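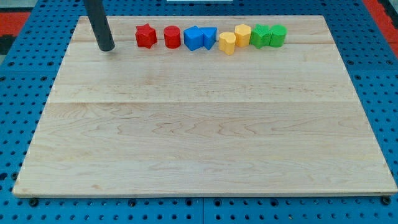
How to test whether a robot arm can tidy up

Last updated 7 Aug 2018 by Malcolm Parsons

People who ask whether a robot can do chores yet usually mean putting things away. Toys go back in the box, cutlery goes in the drawer, loose parts go in the right bin at the end of a shift. Small plastic shapes on a flat wooden board make a fair stand-in for all of these, and the test fits on a bench.

What you need

An arm fixed to a solid table. A flat board. Shape blocks in a few colours, two or more of each colour. Trays to sort into. Paper for the scores.

We use blocks with a speckled, 3D-printed look. Smooth ones will do, but don't swap halfway through a test or the scores can't be compared.

Step 1. Set the board down

Put it flat on the table with clear space on every side. Check that it does not rock. Mark the corners with tape so you can put it back if it gets knocked.

Step 2. Lay out the blocks

Start with a loose row along the far edge. Let some blocks touch. A square block pushed up against a triangular one is much harder to pick than either on its own, and in a real toy box or parts bin things are always touching. Turn a few so that a point faces the arm.

Step 3. Give one plain instruction

Keep it to something you would say to a person, such as "put the red ones in the tray". Sorting by colour comes first. Sorting by shape comes later, as stars, hearts and hexagons are easy to mix up from some angles.

Step 4. Run it and keep your hands off

Allow 5 minutes for each run. If the arm knocks a block over, leave it. If a block goes off the table, score it as a miss and carry on.

Step 5. Score it

One point for each block in the right tray. Nothing for a block that was pushed there by accident. Do 50 runs before you draw any conclusions, and change the layout each time.

What to expect

Our arm at Fothergill, running the Trera software, cleared the board without help in 17 runs out of 50. In another 9 it left a single block behind, nearly always one of a touching pair. A child would finish in well under a minute.

So for mixed tidying at home, the answer is still no. For a shop floor where the parts arrive spaced out and the same way up, it is closer to yes, and you can check by repeating the test with gaps between all the blocks.

We will put up the drawer test in September. It uses the same scoring sheet, with an extra column for the handle.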